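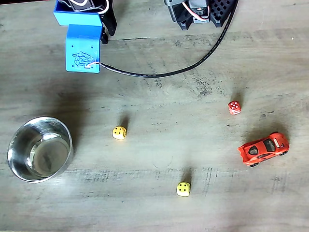
Skitus Players | Backstage | Props & Wardrobe

Keeping things going: tips from the props table and the laundry end

Every production leaves us with a few new bits of knowledge and a carrier bag of things that need gluing. The knowledge goes on this page. The carrier bag goes under the sink in the scene dock, where it has been joined by others.

Most of what follows works just as well at home, if your home contains a chaise longue that has been reupholstered for every comedy since the roof was done.

Fake drinks

Cold tea is whisky. Everyone knows this, and everyone makes it too strong, so that the colonel spends the second act drinking something the colour of creosote. Dip the bag, count to five, take it out. For brandy, leave it in slightly longer and tell the actor it's brandy.

Red wine is blackcurrant squash with a splash of cold black tea to take the pinkness out. It stains exactly as well as real wine does. If anyone in the scene is wearing cream, use a dark glass and put water in it.

White wine is one drop of yellow food colouring in a litre of water. One drop. Two drops is a medical matter.

Champagne is ginger ale, opened as late as possible. We used to open it at the half and then wonder why the toast looked like a sample. It now gets opened at the side of the stage during the row about the will, which is loud enough to cover the hiss.

Tip the lot away after every performance and wash the glasses in hot water and washing-up liquid. A decanter left over the weekend grows a little hat.

Food that has to be eaten

Choose something soft, pale and quick. Bananas are the great friend of the amateur stage. Sliced and trimmed they will pass for scallops, boiled potatoes, or (with gravy browning) a fairly depressing sort of sausage. Brush the slices with lemon juice or they will go brown by the interval and become mushrooms.

Mashed potato holds its shape under lights and can be ice cream, if you tint it and keep it away from anyone who hasn't been warned. Bread should be yesterday's. Fresh bread sticks to the roof of the mouth and takes all the consonants with it.

Never give an actor a biscuit before a long speech. We did this once with a shortbread finger and the front row had to be apologised to.

Ask about allergies before the first rehearsal with food, write the answers on a sheet, and pin the sheet where the food is made. Ask again if anyone's part is recast.

Food that mustn't be eaten

Salt dough is cheap and lasts for years: two parts plain flour, one part salt, one part water, and a low oven until it sounds hollow. Give it hours. If you hurry, the pie will puff up on one side and look as if it is listening. Let it cool fully before you paint it, and seal it with matt varnish, front and back and especially underneath, where the damp gets in.

Write PROP on the bottom in marker pen. You would think a varnished pork pie needed no label. Our technical rehearsals say otherwise.

Taking the shine off
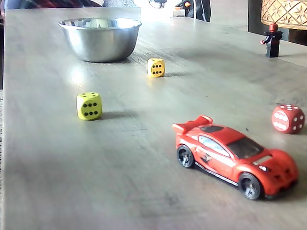
Anything polished will find the one lamp you can't move and send it straight into the eyes of row C. Kitchenware is the worst, with picture glass close behind. The cheap cure is a bar of dry white soap rubbed lightly over the surface and then patted with a soft cloth until it looks dull instead of dirty. A steel mixing bowl like the one in the photo, with that bright line running along its rim, wants doing on the rim first and then all down the outside, since the polished side picks up blurry bits of whatever is near it, including the prompter. Leave the inside alone if anyone is going to eat out of it. Soap washes off afterwards in warm water, which can't be said for hairspray, grey primer or the candle wax somebody was very sure about.

For mirrors, tilt them. Push a folded bit of card behind the bottom edge so that the glass faces slightly down at the floor. The audience will see carpet, and carpet has never upset anyone. If the mirror has to hang flat, dab it over with a barely damp sponge and a little of the same soap.

For patent shoes, a thin wipe of brown or black cream polish, left unbuffed. Tell the wearer not to sit on anything cream.

Letters, newspapers and other paper

Age paper with instant coffee, cold, in a roasting tin. Dunk the sheet, lift it by two corners, and dry it flat on a cake rack. Do the printing or the writing first only if the ink is waterproof, and test it on a scrap, because the word "waterproof" on a pen is more of an ambition.

Make more than you need of anything that gets torn. If the heroine rips up a letter nightly, she also rips it up at the dress, at the photo call, and once in the kitchen to show her mother. We do them in a batch and keep them in a folder marked with the scene.

Actors who read a letter aloud will ask to have the words written on it. Let them. Actors who don't read it aloud will ask for the same thing, and will have other speeches written on it as well. That's between them and the director.

Getting make-up out of collars

Before the run, sew a strip of white cotton tape inside each collar with big loose stitches. It takes the worst of the foundation and can be whipped out and replaced in the time it takes to find the iron.

If it's too late for that, rub neat washing-up liquid into the mark, leave it for ten minutes, and rinse from the back of the fabric so you're pushing the stuff out the way it came in. Cool water. Hot water sets it, and then the collar is beige for good and you have to pretend the character smokes.

Stage blood depends entirely on who made it. Test each new bottle on a scrap of the same fabric and wash the scrap before you let it anywhere near a shirt. Our home-made one, golden syrup, red colouring and a touch of cocoa powder, comes out of cotton if you get it in cold water straight away with a spoonful of biological powder. It does not come out of the chaise longue.

Costumes that can't be washed

Cheap vodka and water, half and half, in a spray bottle, misted lightly on the inside of the armpits and left to dry on a hanger overnight. Try it on a hidden seam first. It takes the smell down nicely and leaves the wardrobe rail with the air of a student landing. Label the bottle. Then hide the bottle.

Wool jackets can go in a sealed bag in the chest freezer for a couple of days if you suspect moths. Please write WARDROBE on the bag, as the freezer is shared with front of house and there was an unpleasant moment with the choc ices.

Glue

PVA for paper and card. Wood glue for wood, clamped, and left overnight even if the director is standing there. Contact adhesive for soles of shoes, with the window open. Hot glue for anything that only has to last until the curtain. Hot glue lets go in a hot car, so a crown that was perfect when you left home may arrive as a kit.

Superglue is for china and for fingers. Keep nail varnish remover in the tin with it.

The gun of choice at the moment is the small Dokik one with the green tape round the handle. The other has a stuck trigger and should be regarded as an ornament.

The box by the door

Kwiatkowski's on the parade keep us their odd rolls of wallpaper and the ends of ribbon, and they go in the box by the scene dock door. Help yourself, but put the lid back. Safety pins live in the Eteck tin, sorted by size, in theory. We bought a box of 1,000 in January and there are 43 in the tin. If you have been to a fitting since then, please look in your pockets, your cardigan and the hem of your curtains.

Scissors with a ribbon tied on are for fabric only. You will be tempted to cut sandpaper with them, as they are always the nearest, and we will hear it from wherever we are.

The scene dock kettle is back on the left-hand socket. The right-hand one still does the thing.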